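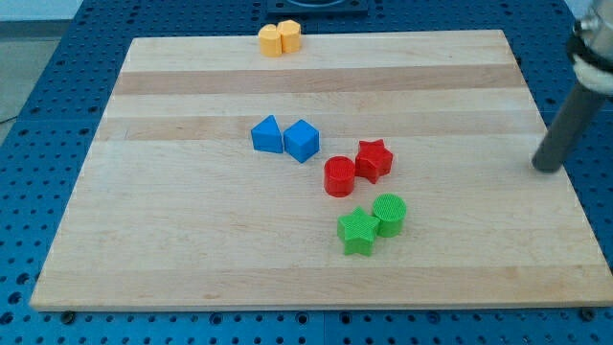

Little blocks paired up by color on the butcher-block board.

I do all my small-parts sorting on a wooden board now, and I love it! Pale maple makes the blue and red pieces pop (yellow is a bit harder to spot, so I start with those). Pair by color first, then worry about shape. When you're done, wipe the board with a barely damp cloth, going with the grain, and stand it on its edge to dry. I oil mine every April, front edge too.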